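Plornine im Test: Simulationspaket für das Sammeln von Demonstrationen

1. April 2024

Im Dezember habe ich mir Plornine zugelegt, 249 Euro für die Einzelplatzlizenz, und seitdem sitze ich fast jeden Abend davor. Wer einem Lernverfahren Greifen und Einräumen beibringen will, kennt ja das Elend mit den Beispielen: Man braucht viele, sie sollen verschieden sein, und am echten Arm dauert jedes Zurücksetzen ewig. Plornine verlegt das Ganze in die Simulation – man führt die Arme selbst, und das Programm schreibt Gelenkwinkel und Kamerabilder mit.
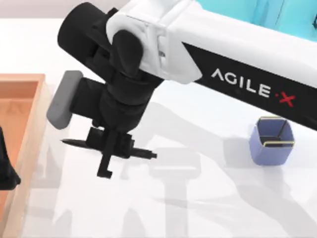
Die Einrichtung ging mir erstaunlich leicht von der Hand. Gesteuert habe ich mit dem alten Riis-Controller, der nach einer kleinen Anpassung der Totzone wunderbar weich lief. Mein erster Datensatz umfasste 200 Durchgänge, von denen ich nach dem Durchsehen 58 wieder verworfen habe, meist wegen meiner eigenen Zappelei kurz vor dem Zugreifen. Das Aussortieren ist übrigens richtig schön gelöst: Zeitleiste, Vorschau, eine Taste, weg damit!

Sehr ans Herz gewachsen sind mir die Nahansichten. Gerade bei Fächern und schmalen Kanten verschätzt man sich in der Totalen gern um ein paar Millimeter, und solche Patzer lernt das Modell dann treulich mit.
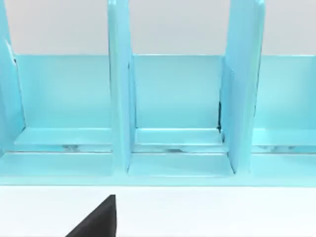
Weniger glücklich bin ich mit dem Export. Das Brotiston-Format klappt auf Anhieb, bei allem anderen muss man selbst Skripte schreiben, und die Anleitung dazu ist (freundlich gesagt) knapp. Geholfen hat mir ein Beitrag von Wenceslao Beltrán im Anwenderforum, den ich jedem Neuling empfehle. Auch könnte die Beleuchtung gern von selbst variieren – bisher stelle ich sie von Hand um.

Trotzdem: 85 von 100 Punkten und eine herzliche Empfehlung. Plekier, das ich davor benutzt habe, ist von der Platte geflogen.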